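Filed under: Course Notes > Food & Table > Term Handouts

Search this site... Go

Breads and bowls: notes to go with the second session

Right, these are the notes I promised, typed up from my own scribbles, so forgive the jumps. If you missed the first handout, it's the one about tablecloths and you can read it after this one without any harm done.

We're looking at small breads this time, the sort you put out for one or two people, and how they sit next to the dish you serve with them. I got interested in this years ago when I was working the morning shift at the Burnberg tea rooms (doors open at 7, me usually arriving a minute after) and I had to lay up the same little tables over and over. You learn a lot about a bun when you've put it on a plate that's too big for it!

Start with shape. A round bun has no front or back. You can plonk it down any way you like and it looks settled, which makes it very forgiving. A long roll is fussier. Lay it straight across and it goes stiff and formal; tilt it a bit and it relaxes. My old teacher Meinrad Lüthi used to walk past our tables and nudge every long roll a few degrees with one finger, never saying a word, and then we'd all go back and look at what he'd done.

Then colour. I want you to get properly nosy about crust colour, and to stop writing "golden brown" for everything. A domed bun often browns unevenly, darker in one spot and paler in another, and the base can stay quite creamy. Enriched doughs (milk, egg, a bit of sugar) tend to take on a deeper colour, and if they've been glazed they'll catch the light as well. Put the two side by side and you've got a matte-and-shiny thing going on before you've even thought about the dishes.

Gridded mats are great for practising this, by the way. The sort sold for cutting fabric and paper will do. The squares give you something to judge distances against while you're still training your eye, and a strong green makes the warm crust colours jump out. Don't cut the bread on it, please — we have boards for that.
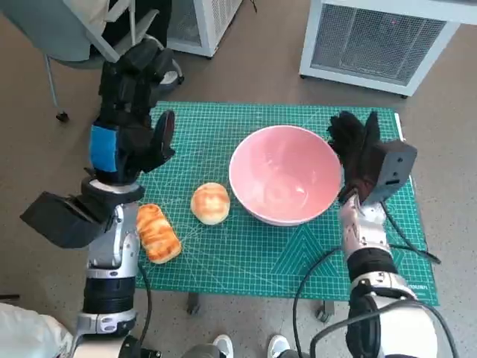

Fig. 1. Long roll, round bun and pink-lined bowl on the gridded mat.

Look at the bowl for a minute. White outside, pink inside, and fairly deep. From the side you'd mostly be aware of the white, and from above the pink does all the talking, so where your guest is sitting matters quite a lot. I love a bowl like this for a pale soup or plain yogurt, where the coloured wall shows above whatever you've put in it. I'd be more careful with tomato. Pink and orange can be gorgeous together or they can look like a sunburn, and you only find out by trying it.

Notice the spacing too. The bun has the middle spot between its two neighbours in the row, and the roll is over to the left on its diagonal. I'd call that a loose row. For a proper place setting I'd bring the bread in closer to the bowl, near enough that it reads as part of the same meal.

For next time: pick two breads of different shapes and one bowl, and set them up three ways. A row, a triangle, and anything you like. Sketch each one from above and from chair height. Quick sketches are fine, mine look like potatoes. Write a line or two under each about what your eye went to first, and do the writing before you show anyone else.

Bring the sketches in whatever state they're in. If you've got a favourite bowl at home with a coloured lining, wrap it in a tea towel and bring that along as well.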